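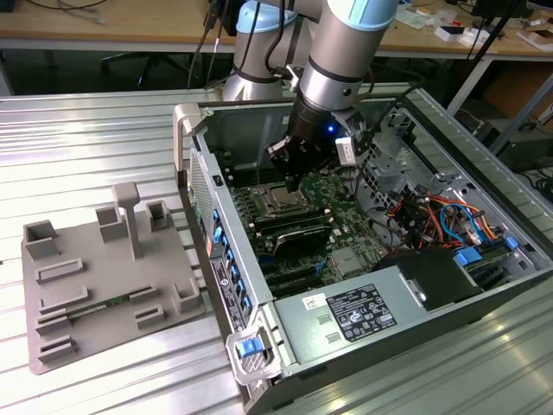 Stopping is the easy bit and starting again is where you find out what you've built, according to one reader of our last piece on the Pikmont memory trials. It was posted the night before the workshop told us about the fault, so full marks for timing.

Print this page | E-mail this page

Memory-fitting robot took the wrong road home after a stop
11/4/23

A robot arm learning to fit memory modules in second-hand computers made an unexpected move after a safety stop at the Pikmont workshop, catching a module on the edge of a case and bending a clip. No one was hurt. The trial was halted for the rest of that shift and has now started again, with a new rule about what the arm may do when it wakes up.

We've followed this project from its first wobbly attempts at picking up a module, and I'll admit to being very fond of it. It is a lovely piece of work to watch! It's also a proper test of nerves, as anyone knows after pressing memory into a board and waiting for the click. So a fault report from Pikmont makes good reading, and they have been very open with this one.

The job belongs to Ponari, a refurbishing firm that handles 4000 desktop computers a year and wants to pass on more of them in full working order. Memory is one of the parts most often missing when a machine comes in. Fitting it is quick for a person doing one computer and tiresome for a person doing a pallet of them, and Ponari asked Pikmont to see how much of it an arm could take on. The software that strings the arm's moves together was written by Handent.

The fault came on run 127. The arm had picked a module off the plate beside the computer and was on its way to the board when it felt more resistance than it should and stopped itself. That part went exactly as planned. The cause of the resistance was a cable that had sprung up across the approach, and the operator tidied it away, checked that everything looked clear and pressed resume.
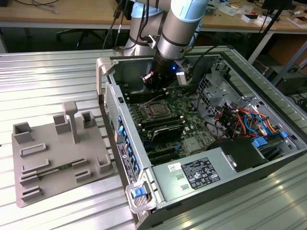 The gripper over the memory slots, Pikmont workshop.

What should have happened next is that the arm carried on from where it was. What it did was go back to the last position it had finished properly, which was the safe height above the plate, and it went there in a straight line. On the way out to the computer it follows a dog-leg that lifts it over the side of the case. The straight line doesn't. It went low, the module in the fingers met the metal edge, and the arm felt that too and stopped a second time.

The whole thing took four seconds. The module was scrapped, a retaining clip was bent and later straightened, and the motherboard has been tested and is fine. The force at the second stop was 20 newtons, under the limit the workshop had set, and the log shows the arm behaving itself in every way apart from choosing the wrong road.

So why that road? Handent's engineers found it quickly once they had the log in front of them. Every move in the job has a start, an end and a list of points to pass through. When a move is broken off, the software drops the list, and on resuming it works out a fresh path from wherever the arm happens to be. In free air this is harmless and you would never notice it. Over an open computer, with walls and brackets and wiring in the way, it is a different matter.

It had never come up before in this job for a simple reason - the earlier stops had all happened with the arm high above the table, where a straight line is as good as any other. The workshop had tested stopping many times. It had tested resuming too, but always from up there. 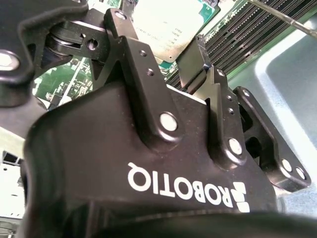 Space is the thing that makes this job so hard, and so satisfying when it goes well. There is far less of it inside a desktop than you'd think when you look at the box from outside. A hand can feel its way past things and give a little. A gripper goes where it is sent, and down at the board its linkages take up a lot of the room, with the processor and the bank of memory slots close together behind them. Being out by the width of a finger is plenty to cause trouble at that depth, and a path that nobody drew is likely to be out by more than that.

The fix comes in two halves. Handent has changed the software so that the list of points survives a stop, and a broken-off move is either finished along its own path or undone along it, back the way it came. The operator gets to choose which. The second half is Pikmont's own, and it's the one I like best. After any stop with the gripper below the top of the case, the resume button does nothing at all until the arm has been lifted clear at creeping speed, straight up, with a person holding down a second button the whole way. Let go and it stays put.

It costs a bit of time. The workshop doesn't mind. Stops aren't common now, and when one does happen somebody has to go and look anyway.

There was a talk about it at the Makhubela meet-up the following week (a very full room, and the biscuits ran out before the questions did). Several people from other workshops said they had gone home and tried the same thing on their own arms, on purpose and with nothing delicate in the way. Two of them got the straight line. They weren't using the Handent software, so it seems to be a mistake that more than one set of programmers has found its way to.

If you run an arm of your own, it's worth an hour of your time. Put something soft where the obstacle would be, a block of packing foam will do. Stop the arm halfway through each move in turn, then resume at the lowest speed you can set, with your hand on the stop button. Do the awkward positions as well as the easy ones. Write down what it does.
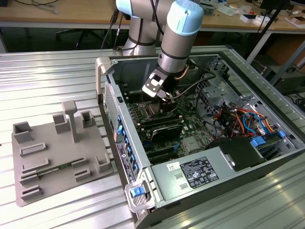
Cables were the other half of the story, and Ponari has been looking at those. Machines come in with their wiring bundled in every way you can imagine, and some that haven't been bundled at all, and a loop that lies flat in the morning may not be lying flat after lunch. The first idea was to photograph each computer before the arm started and let the software decide whether the way was clear. That's still being worked on. For now there is a tie and a quick check by eye, done while the parts are being set out. It fits in nicely there, as the person loading up is already at the table putting a memory module into its slot on the grey printed plate, and the open tower is lying right next to it. Ponari had worried this would slow the loading down. The people doing it say they were half doing it already.

One question is still open. The first stop, the good one, was set off by a cable pushing gently against the gripper, and some at Pikmont would like the arm to be a little less touchy so that it doesn't stop for every stray wire. Others would leave it alone. My vote is with the second lot, for what it's worth, and the limit stays as it is while they argue. A less touchy arm would have pushed harder against that case edge as well.

The trial picked up again from run 128 with the same arm and the same table. The bent clip has been kept and is taped to the wall above the log book. Next comes a batch of smaller cases with even less room in them, planned for September, and I can't wait to see how the arm gets on. We'll report back, faults and all.

Readers with resume stories of their own are very welcome to send them in. Please say what the arm was carrying.

Print this page | E-mail this page

Home News Workshops Projects Letters Events Contact

Recent items
Ponari to try smaller cases in memory trial
Makhubela meet-up: talks and notes
Letters: how soft should a gripper be?
A printed parts plate, and what we'd change
Handent adds plain-language stop messages
Pikmont opens its log book to visitors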